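How to prepare a small application for a cross-border cooperation grant

I have worked with small grant applications for many years, mostly for municipalities and associations that have no office for this. In this guide I explain how I do it, step by step. It is written for the small project line of a regional program, where two or more partners from different sides of a border ask for money together. If your program has other rules, the rules of your program are stronger than my advice.

We use cookies to remember your language and to count visits. By continuing to read you accept this. Accept | Settings

Before you start

You need a partner on the other side of the border. A letter of friendship is not a partner. A partner has a budget, a task and a person who answers e-mail. When we made the Gerska application, we had a very kind partner in the first months, but the person who was responsible went on parental leave and the replacement had never heard of us. We lost most of the spring because of it. Ask already in the first meeting for a second contact.

You also need the program manual. Print it. Ours had 136 pages, and I read it two times with a pencil before I wrote one word. The most important parts are the list of eligible costs, the list of indicators and the chapter on state aid. The introduction you can read later, although it is useful for finding the words which the program likes.

Step 1. Write the problem on one page

Do not start in the application form. Open an empty document and write what is the problem, who has it, and why it exists on both sides of the border. The last question is the difficult one. Many applications describe a problem in one town and then the same problem in the other town, and the assessor asks why they can't each solve it at home.

In Gerska the problem was that young people who took a technical course on one side did not get it recognized on the other side, only 20 kilometers away. So they took it again or they moved. This is a border problem, and it was easy to explain once we stopped talking about "synergies".

Give the page to somebody who is not in the project. If this person can tell you back the problem in two sentences, you can continue.

Step 2. Choose the indicators before the activities

I know it feels like the wrong order. But the program can only pay for things that it can count, and it counts with its own indicators. Look at the list and mark the ones which fit. Take two, maximum three. For every indicator write down:

- what exactly is counted
- who counts it, and on which side
- which paper proves it
- when the counting begins

The third line is where most problems come later. If you promise 127 participants, you need 127 signatures or some other proof that the manual accepts, and you need to know if one person who comes to two courses is one participant or two. Ask the secretariat this in writing. Save the answer in the project folder, since people in secretariats also change jobs.

Step 3. Divide the work in packages

A small project should have three or four work packages, including management and communication. Each package has one partner who leads it. I recommend that the lead partner does not lead all of them. The assessors notice it, and your partner will also notice it.

Write every activity as a sentence with a verb and a date. "Training" is not an activity. "Both partners hold a two-day course for trainers in June" is an activity. If you can't say the month, write the quarter.

Step 4. Make the budget from the bottom

Begin with hours. How many hours does every person need for each activity? Multiply with the real salary cost and not with the one you wish to have. Then travel, then external services, then equipment. The flat rate for office costs comes last, and the form usually calculates it for you.

Some things that I have learned with pain:

Exchange rates. If one partner uses another currency, agree in writing who carries the loss. The program uses its own monthly rate, and it will not be the rate of your bank.

Equipment. Check if the program pays the full price or only the depreciation during the project. We planned to buy training sets from Lauritsen and use them in both schools, and only at a late hour we understood that the manual wanted to know in which inventory they would stand. We had to rewrite two pages.

Small costs. Do not put in every box of pens. Our first budget had 355 lines, and Eyvindur Bisgaard, who was our first-level controller at that time, was very polite when he asked us if we really wanted him to check them all. We grouped them, and the next version was possible to read.

Own contribution. It must be real money or real hours that somebody has approved. Get the signature before you send, not when the contract comes.

Step 5. Fill in the form

Now you can open the form. If your program uses an online system, make a user for each partner on the same day and test that all can log in. Our system was called Idix, and it closed the session after some minutes without warning, so I wrote all text in a normal document first and pasted it. Count characters with spaces. The system does.

Use the same names everywhere. If the group is "trainers" in the first section, do not call them "multipliers" in the fourth. For a person who reads in a second language (and your assessor often does) these are two groups.

Both language versions must say the same. Do not translate the last night. Leave one week for it, and let your partner read their own language aloud. In one of our versions the word for "apprentice" had become the word for "pupil", and this changed the whole target group.

Step 6. The partnership agreement

You can usually send the application with only a letter of intent, but I advise to write the agreement at the same time. The template from the program is good enough. Add these points if they are missing:

- who pays if a cost is rejected by the controller
- how fast the lead partner sends the money on
- what happens with the results and the equipment after the end
- in which language you hold the meetings

About the last point, we had an interpreter only for the start and the end meeting, and slow English for the rest. It worked well for us. Other projects prefer that each person speaks their own language, if the languages are near.

Step 7. Send it, and then keep order

Send the application the day before the deadline, in the morning. The support line is open and the server is not so busy. Save the confirmation as a file and also on paper.

Then wait, and use the waiting time to prepare the folders. I use one folder for each work package and inside it one for each reporting period. Every invoice gets the project number already when it arrives. If you have an accounting program, ask for a separate cost center. We used Inement for it in the municipality, and the school used a simple spreadsheet, and the controller accepted both.

If the answer is no

Ask for the assessment. You have the right to read it, and it normally has points for each section. Look first at the section where you lost most points, even if you don't agree with it. Our first application was rejected for weak cross-border character, and I was angry for some days, but when I read our text again the two partners met only one time in the whole project. We made the trainer course common, moved some money from external services to travel, and sent it again in the next call.

Do not change everything. If the problem description got high points, leave it alone.

If the answer is yes

Read the conditions in the letter before you celebrate. Often there is a list of clarifications to answer in a short time, and until they are answered there is no contract. Costs from before the start date are normally not eligible, except the preparation costs if your program has a lump sum for this.

Hold the start meeting within the first month and invite the controllers from both sides. They know each other's rules less than you think, and it is better that they discuss it with a cup of coffee than through your first report. Put the time sheets on the agenda as the first point. People are still fresh then, and they will ask the questions that otherwise come when it is too late to correct. 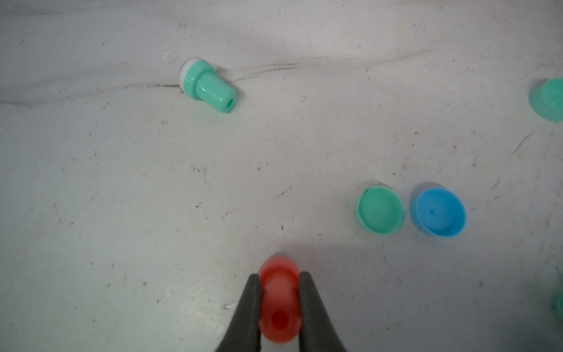
For the first report, I recommend to close your own books two weeks before the official date. The partner on the other side will need at least one of these weeks for missing bank statements.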